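Servicing intervals for older scooters: what has changed

January 25, 2019

Members with scooters more than a few years old have been asking whether the old rule of a full service every 1,768 miles still applies. The figure comes from the first Bidari owner's handbook, where it was converted from kilometres and never rounded, and it has been copied into club notes ever since. From this year the workshop at Henano will use a simpler scheme for all air-cooled models, and we suggest members do the same at home.

Engine oil should now be changed every 500 miles if the scooter is used mainly for short trips in town. Short trips are hard on oil. The engine rarely gets properly warm, and water and fuel collect in the sump. If most of your riding is on open roads, you can leave it for twice that distance, but check the level once a fortnight with the scooter on its centre stand and the engine cold.

The drive belt on automatic models needs looking at more often than most owners think. Take the cover off, turn the rear pulley by hand and look for cracks across the inside of the belt. Small marks on the outer face are normal. A belt that has worn narrow will sit lower in the pulley and the scooter will feel slow to pull away – many people blame the carburettor for this and spend money on the wrong part.

Brake cables should be oiled at the lever end and checked for broken strands at the nipple. If even one strand has gone, replace the whole cable. Drum brake shoes can be checked through the wear mark on the arm. Riders with a front disc should change the fluid every two years, whatever the mileage.

Tyres are dated on the side wall. The workshop will no longer pass a tyre that is more than 9 years old, even with good tread. We know that several members keep original tyres on show scooters, and these can still be displayed, but they should not be ridden on club runs.

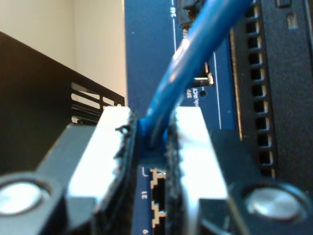
Spark plugs are cheap and there is little point in cleaning them. Fit a new one with each yearly service and keep the old one under the seat as a spare. Check the cap as well, as the older rubber ones split and let the damp in.

The cost of a full service at Henano will be the same as last year for members. Parts are extra. Ní Bhriain has agreed to supply belts and filters at trade price until the end of August, and Brulau is holding around 400 brake cables in the common lengths. Please have your frame number ready when ordering – the cable lengths changed part way through production and the model name alone is not enough.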